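## 4. Placing the table and caring for the top

Please read this section before you put the Warance round table in its final place. For turning it over you need two persons.

1. Lay a blanket on the floor and put the table top on it, with the good side down.
2. Check that all 6 screws of the base are tight. Use only the key from the Gerimix bag, not an electric screwdriver.
3. Turn the table over together. Hold it by the base and the rim at the same time - never by the rim alone.
4. Move it to the wall, but leave a gap of three centimetres. If your wall has a rough texture, the rim will rub on it and both will get marks.
5. Press with your hand on the rim at four places. If the table rocks, turn the adjustable foot a little and try again.

**Note:** The grain runs in one direction only. Decide now which way you want it to lie, it is not so easy to turn the table later.

### 4.1 First cleaning

Wipe the top with a soft cloth which is only a little damp. Go always along the grain, and do the rim at the end.
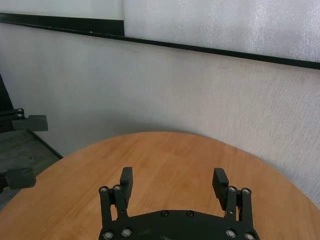 Lighter and darker bands in the wood are normal and are no reason for a complaint. They can become weaker with the years if the table gets daylight from all sides.

**Caution:** Do not use Böttcher polish or other products with wax in the first four weeks. The finish must become fully hard before.

For a new adjustable foot, please write to Wellington Magalhães at Dratetti and give the part number 525.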